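From: Ajith Rao
To: chores-and-machines list
Date: 25th August
Subject: Re: are we there yet (household stuff)

Eilif Sandberg wrote:

> Every July someone posts a clip of a robot folding a towel
> and says we'll all have one by Christmas. I run a packing
> bench with 15 people on it. I don't need a towel folded. Can
> any of these things put a cable in a bag or shift a bowl of
> bits without a person stood over it? Yes or no will do.
>
> Eilif

Eilif, quick one as I'm on the train and the signal is rubbish.

Neither yes nor no, sorry. Depends what you call a job. Cable first, seeing as that's the one you asked about. Stiff things are easy, you grab them and they stay the shape they were. Cable doesn't. Take hold of one end and the other end goes where it likes, and then there's the bag, which is worse – thin film, creases everywhere, and see-through, so the camera gets the shine off the folds and the table behind it all at once. Two grippers on a bundle of thin yellow strands, one up top and the other down at the white clip: 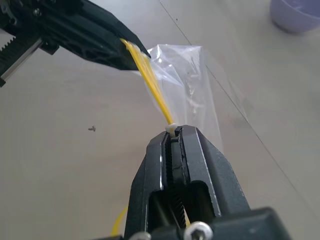

WHAT I'D PUT MONEY ON

Picking up one known thing from a known spot – yes, now. Passing from one hand to the other, mostly, if you're patient. Opening a bag that's stuck to itself, no. Tadeusz Górecki at Bednarek gave it 200 goes on their bench and wrote down every one, and his note says the bag was the trouble far more often than the cable. I can forward it, remind me.

Speed is the other thing. Your lot would be on the third bag while the arms were still lining up for the first. Doesn't matter overnight perhaps. Matters a lot at four in the afternoon with the van outside. 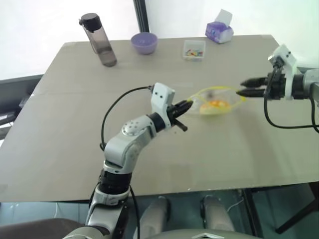

Tidying up is where I think the household people have a better case than you do. No van waiting, and if a bowl gets put down a hand's width from where you wanted it, who cares. The hard part is that kitchen things are all different to hold. The clear bowl with the yellow rim, with a gripper coming at it from each side, is a fair test I think, shallow and see-through and with loose bits in it that will slide if one side lifts first. A tissue box you could squash by gripping too hard, a bottle you mostly couldn't. A person does all that without thinkng.

Henryk reckons Somatance will have somthing you can rent by next summer. I'd want to see it do a whole shift on your parts before signing anything, and I'd ask who comes out when it jams.

If you want to try, start with the bowl type of job, leave bagging till last. Will dig out Tadeusz's note tonight.

Ajith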